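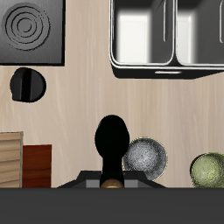 The practice counter in the simulated kitchen, seen from overhead, with the cooktop at left and the double sink at right.

MEDIA RELEASE
25/04/2021

Dallico to bring a robot arm into the Brurnholm kitchen, and everyone on the roster is staying

Dallico is very pleased to announce that its production kitchen at Brurnholm, which cooks and packs 1,007 meals on an ordinary working day for aged care homes, day centres and people living on their own across the district, will shortly begin working with Dallora, a robotic kitchen arm set up for us by our friends at Araújo. It is the first time we have put a machine of this kind at the same counter as our people, and we wanted to take a bit of space to explain how we got here, what it will do and (the question we've been asked most in the lunch room) what it will mean for the 40 people who work there.

The idea came from the kitchen itself. In January we asked everyone at Brurnholm to write down the parts of a shift they would happily give away, and we were expecting a lot about mopping. Mopping did get a mention! But what came back again and again was the reaching and the shifting: moving oil and vinegar bottles from one end of a prep counter to the other, putting bowls where the next person needs them, clearing the space beside the sink so it can be used again. None of it is hard on its own. Done all morning, with one arm always stretched out over a counter, it leaves people with sore shoulders by the end of the week, and it pulls cooks away from the cooking they came here to do.

Araújo listened to all that and suggested that the arm should learn its way around a kitchen on a computer first, well before it was bolted down anywhere near a person with a hot tray. So for the past few months the Brurnholm crew has been dropping in on a simulated kitchen, with a pale timber counter, dark cupboards behind, a double sink, a hot plate and a green bottle with a cork in it. It is a good deal tidier than ours. The arm goes through its tasks there, the crew watches on the big screen in the training room, and then people say what they think, which they do very freely. 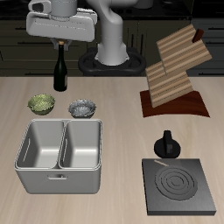
One of the early-shift cooks told us she had gone along to the first session with her arms folded, fully intending to dislike it, and had come out with a page of suggestions. She said the thing she wanted most was for it to wait its turn, the way you would expect of any new starter, and that she would like her mornings back for the soups and the sauces, "because that's where you can taste whether somebody cared". She also asked whether it could be taught to leave her good ladle alone. We have passed that on.

Her comment about waiting its turn has changed the way the job will be set up. Under the first plan, the arm would have carried on steadily at its own pace and people would have worked in around it. Under the plan we have now, a person calls for each move with a button on the end of the counter, and the arm stays back until it's asked. It will get through less in a shift that way, and we are quite comfortable with that. The early-shift crew runs to a rhythm built up over many years, and it seemed to us only good manners for the newcomer to fit in with theirs.

So, to the jobs. No position at Brurnholm is being removed and no one's hours are being cut as part of this project. We have put that in writing to every member of staff, and we are happy to repeat it publicly. What will change is how some of those hours are spent. We've set aside 70 hours of paid training, spread over the first season, so that anybody who wants to learn to set up, check and stop the arm can do so during their normal shift and on their normal pay. It isn't compulsory. Anyone who would sooner keep right away from it can do that too, and will be rostered on the other side of the kitchen, where the ovens are and where (we're told) the radio is better.

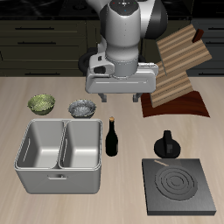
Dallora above the simulated counter with its fingers open, the green bottle standing nearby.

Four of our team members have already put their hands up to be counter leads, a new role that comes with a higher pay grade. They will decide which tasks the arm takes on and in what order, they'll keep the log of anything that goes wrong, and they will have the final say on whether it runs at all on a given day. We gave some thought to placing that decision with a manager, and in the end everyone felt it belonged with the people standing closest.

There has been plenty to learn from the practice kitchen already, for us as much as for Araújo. Several of our people noticed how much of their own work depends on things being put back in the same spot, and a long and quite lively discussion followed about where bottles ought to live. The result is a new layout for the prep counter, with a clear stretch kept between sink and cooking area, and we've gone ahead and made that change at Brurnholm now, without waiting for the arm.
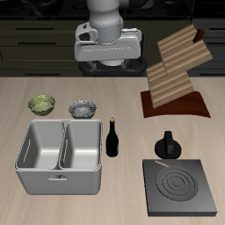 The new layout has been well received on the whole, although the late shift would like the bowls a little further forward, and we will be moving them. Small adjustments of that sort are going to be a regular part of the next few months. When Dallora does arrive on site it will spend its first stretch on a counter of its own, handling empty bottles and bowls with no food in them, and it will move over to the main prep counter only when the counter leads are satisfied. We haven't fixed a date for that and would prefer not to be hurried into one.

We'd like to thank the whole Brurnholm crew for their patience and good humour, and for all those handwritten notes, and the team at Araújo for answering every single one of them. Families and clients who would like to know more are warmly invited to ask their usual delivery driver for an information sheet, or to contact the Brurnholm kitchen office during business hours. Menus, delivery times and prices remain as they are.

Issued by Dallico, Brurnholm kitchen office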